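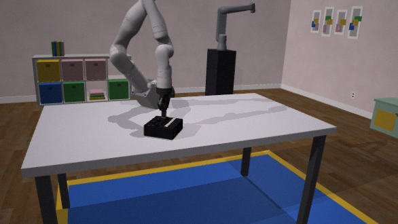 Parking minimums and the price of a flat

Trosovville requires 1.5 car spaces for every new flat, regardless of its size or its distance from the station. The rule dates from a period when land on the fringe was cheap. It should be abolished inside the rail corridor.

A basement space has to be excavated, drained, ventilated and lit. Those costs are carried by every buyer or tenant in the building, including those who don't own a car. At the Dubey Street block, council approved 80 flats, which triggered 120 spaces. On the February evening count, 233 spaces across Dubey Street and two neighbouring blocks were sitting vacant.

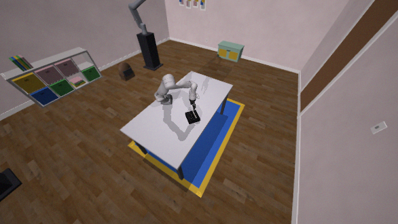
Younes Lahlou wrote in to object that vacant basements prove little, as residents park on the street when it is free and would do so in greater numbers if the basements were never built.

He is right about the kerb. The remedy is to price it – permits, enforced – and leave the basement to the developer's judgement.

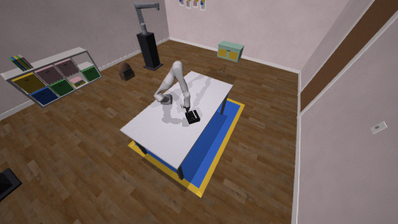

Drakham did this in its centre and kept only the accessible spaces and loading bays as mandatory. Builders there still provide parking. They provide less of it, and they sell it separately from the flat.

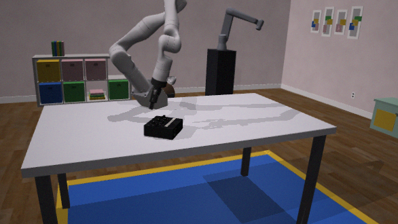

What council should adopt

Remove the minimum within the corridor. Retain accessible spaces. Require that spaces be titled separately. Extend permits to Umar Road before the first approvals under the new rule.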